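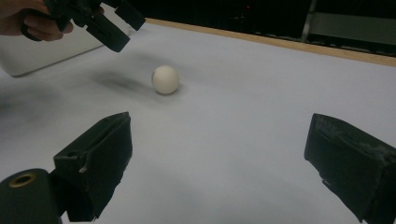 Combat Sports Help > Weigh-ins and Weight Classes

Gym scale and event scale disagree at heavyweight. Which one do I plan around?

gutwrench_pei

I'm an amateur MMA heavyweight, 265 lb limit, and I have a bout coming up on the Hinura card. Our gym in Usavov has a digital platform scale with a 300 kg capacity. It sits on the rubber mats beside the change room. On that scale I read 269 at 7 a.m., after the washroom, in shorts only. A teammate has a bathroom scale at home and on that one I was under 265 the same morning, before I drove in. I ate nothing between the two and drank a few mouthfuls of water.

The event is a 435 km drive from here and the weigh-in is the afternoon before the bouts. The bout agreement says "265 lb, official scale" and has no line about an allowance. I would like to know:

Which reading should I treat as correct for the last week?
Does the higher elevation at the venue matter? It is 2000 m up and we are close to sea level.
Is there a one-pound allowance at heavyweight or is that only for the lighter classes?

Coach says go by the gym scale because it cost more. I don't find that convincing.

lowkick_ledger

Neither reading is correct until you have checked each scale against a known mass. Price and capacity tell you very little. A 300 kg platform may be less sensitive than a smaller one, depending on its division. Look at the data plate for "d" or "e". If it says 0.1 kg, the display moves in steps of 0.22 lb, so resolution doesn't explain your gap.

The mats are my first suspect. Load-cell platforms need a hard, level floor with all four feet in contact. On rubber the feet sink and the platform tips, and the underside of the frame may start carrying load. That normally makes a scale read light, so if yours reads light on mats, your real weight could be higher than 269. Move it to bare concrete, level it with the bubble, let it warm up with the power on, zero it, then repeat.

For a check mass use cast calibrated plates, or borrow test weights from a scale service company. Ordinary gym plates can be off by a couple of percent each and the errors add up when you stack them. Load close to your own body weight. A scale that is right at 45 lb can still be wrong at 265. Step on and off three times and write down every reading, including the ones you don't like.

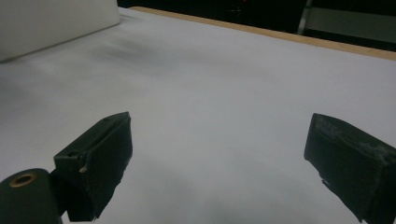
Once you have the error at that load, apply it as a fixed correction for the week and use the same scale at the same time of day. If it reads 1.2 lb heavy, subtract 1.2 every morning. Don't switch scales partway through, and leave the bathroom one out of it. Consumer units often hold on to a previous reading if you step back on within a short window, so their repeatability looks better than it is.

On elevation: gravity at 2000 m is lower than at sea level by a bit more than half a tenth of a percent. At your size that comes to less than 0.2 lb on a load-cell scale, and only if the scale was calibrated at low elevation and then moved. If it was calibrated on site, the effect is gone. A balance beam compares masses and isn't affected at all. Do not plan around it.

The allowance depends on the sanctioning body and on the contract. Under the unified rules practice most commissions follow, the extra pound is for non-title bouts and heavyweight is included, so 266 passes. Amateur bodies vary. With "official scale" and nothing else in writing, treat the limit as 265.0 and email the promoter.

Urkix

just drop to 260 and stop worrying about it. i had the same thing before a Tu card and the event scale was different from both of mine anyway

clinchbreak

Agree with lowkick_ledger, with one addition. Ask when the check scale opens. Many shows put the official scale out a few hours before the weigh-in and let athletes step on it unofficially. Arrive for the start of that window. With a drive that long I would travel the day before, as sitting in a car for hours can leave you holding fluid in the legs.

Weigh your shorts separately too, and ask if a towel is allowed.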